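1er novembre 2025, notes de cours, économie du sport

Bon, on reprend où on s'était arrêtés : l'indemnité de transfert et l'amortissement. Je vous redonne mon cas préféré (oui, encore Corholm !). Le club achète un ailier à Cumden pour 600 000 euros, contrat de quatre ans. Dans les comptes, on étale : 150 000 par saison.
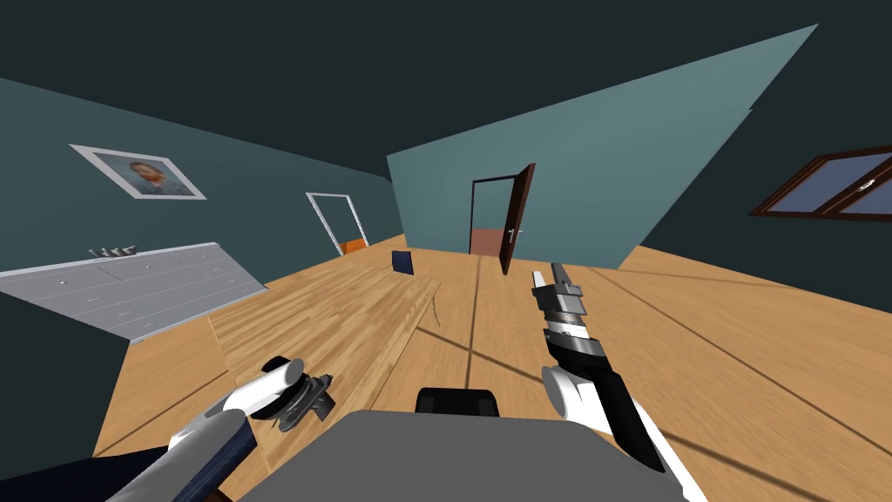 *Bras gauche près de la table, bras droit au-dessus du sol.*

Au bout de deux ans, il reste donc 300 000 de valeur comptable. Si Greenwood propose 500 000, Corholm affiche une plus-value de 200 000, même si le joueur part moins cher qu'il n'est arrivé. Relisez cette phrase, je la vois ratée dans plus de 21 copies chaque année…

Robel Tefera m'a demandé ce que devient le salaire : il reste à part, en charges, on ne le mélange pas avec l'indemnité.
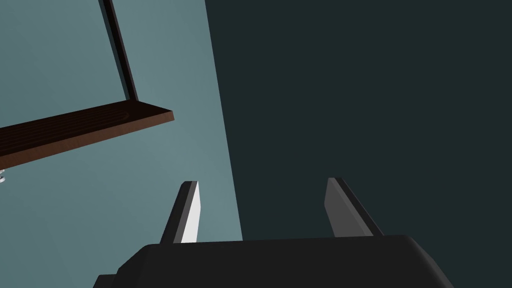 ## À préparer

- Refaire le calcul avec une prolongation de deux ans signée à mi-contrat
- Lire le cas Clavska, p. 46 du polycopié (les clauses de revente, surtout)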